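Veg box: is anyone else's getting sillier?

Forum > Food and Home > Kitchen Talk

passionfruit_pete
Started this to ask a simple question. I've been getting the Escobedo box since February and the price has crept up while the contents have become what I'd call conceptual. Last fortnight I paid for the large and got a turnip, a bag of leaves I had to look up, and a newsletter. Is everyone getting this or have I annoyed someone?

mrs_tuckerbag
The newsletter is compulsory. I've got a drawer of them. The one on kohlrabi ran to 4 pages and I still don't know what you do with it.

Gwendolyn Halvorsen
I switched from Escobedo to Tratamel last winter and it's been better, though you don't get to pick. You tick up to three dislikes. I ticked beetroot, fennel and celeriac, and I now get a great deal of swede.

dunny_door
Or you could walk to the greengrocer, where they let you choose the vegetables with your own eyes. Radical, I know.

passionfruit_pete
Nearest greengrocer is a 40 minute drive, dunny. It closed, then it was a vape shop, now it's nothing.

Barrett Blackwood
I'll defend the boxes. We're two adults and a teenager and we waste far less than we did when I was let loose in the supermarket on an empty stomach. Yes, you get the odd thing with a face only its mother could love. You chop it up and put it in a curry like everybody else.
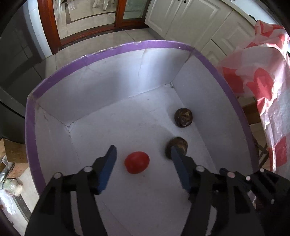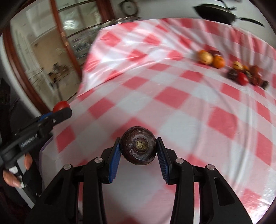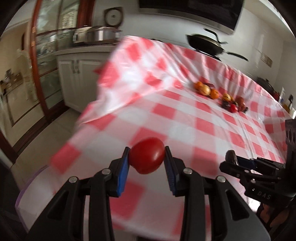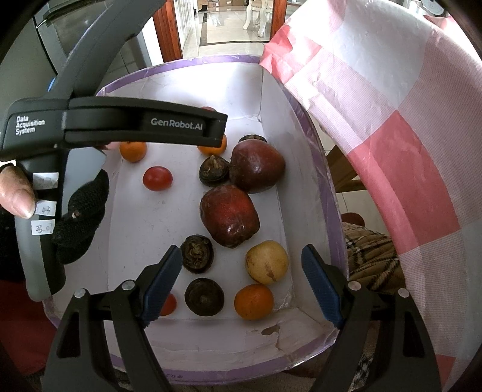
My actual gripe is tomatoes. Whoever decided they should travel in the same box as root veg has never met a tomato. Mine go straight on the windowsill, stem end down, and never in the fridge. I will not be taking questions on the fridge.

mrs_tuckerbag
I have a question on the fridge.

dunny_door
Same. Ripe ones are fine in there for a few days. Take them out an hour before you eat them. It's 38 degrees in my kitchen in summer, Barrett, a windowsill is basically an oven with a view.

Barrett Blackwood
They go floury.

dunny_door
They go floury if you put them in hard and green. That's a you problem.

Gwendolyn Halvorsen
Can we do beetroot instead? My sister swears by roasting them whole in their skins in foil, and I followed her instructions to the letter and still had a pink chopping board for a month. I maintain they taste like a garden bed.

mrs_tuckerbag
They do taste like dirt. That's the good bit. 300 g of beetroot, grated raw, lemon, a 150 g tub of plain yoghurt, salt. Eat it with anything. Wear an old shirt.

passionfruit_pete
To drag this back to my turnip. I rang Escobedo and was told the large box is "large by variety", so I've cancelled. Has anybody tried Cellent? Their website has a lot of photos of hessian, which worries me.

Gwendolyn Halvorsen
Cellent is fine if you like potatoes. Ask them to leave the box in the shade, they'll do it if you put it in the delivery notes. Don't put it in the comments field, that goes nowhere.

dunny_door
Potatoes from a box, delivered to your house, at box prices. I'm going for a lie down.

passionfruit_pete
Ordered the small from Cellent. Will report back. If there's a newsletter I'm posting it to dunny.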